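3.2 Condition survey of the circulating collection

The survey covered 600 paperback volumes drawn from the open shelves of the Gyamfi reading room. Volumes were selected by shelf position, taking the first paperback to the right of each shelf marker. Reference works and bound periodicals were left out. Each volume was laid flat on a table and graded for cover wear, spine condition and page-edge discoloration on a four-point scale adapted from Agbenyega and Imai.

Cover wear was graded first. A matte cover with faint scuffs and smudges but no loss of material was assigned grade 2. Grade 3 was reserved for creases that break the printed layer – a distinction on which the two graders, Adjei and Arthur, differed in 35 cases. These were settled by a second reading in January.
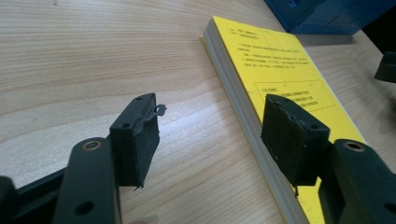
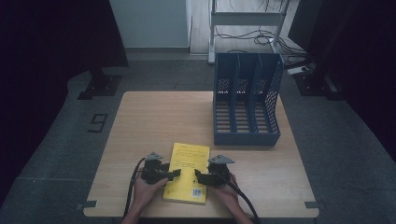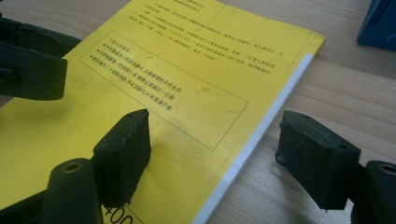 Figure 4. Table surface (first) and a yellow paperback on a light wooden table (second and third).

Does a worn cover predict a weak spine? Only in part: of the 127 volumes at grade 3 or above for cover wear, 100 also had a spine graded 3 or above, and the rest had sound spines.

The remaining disagreement between cover and spine grades is largely explained by format. Thin volumes tend to be carried in bags and lose color at the corners, while their spines are seldom opened far enough to crack. Thick volumes show the reverse pattern. Page-edge discoloration followed neither grade and was more closely tied to shelf height, with the top shelves most affected.

Barcode labels were recorded separately. Labels placed near a cover corner lifted more often than those set further in, and relabeling with Stondura stock is treated in Section 3.3.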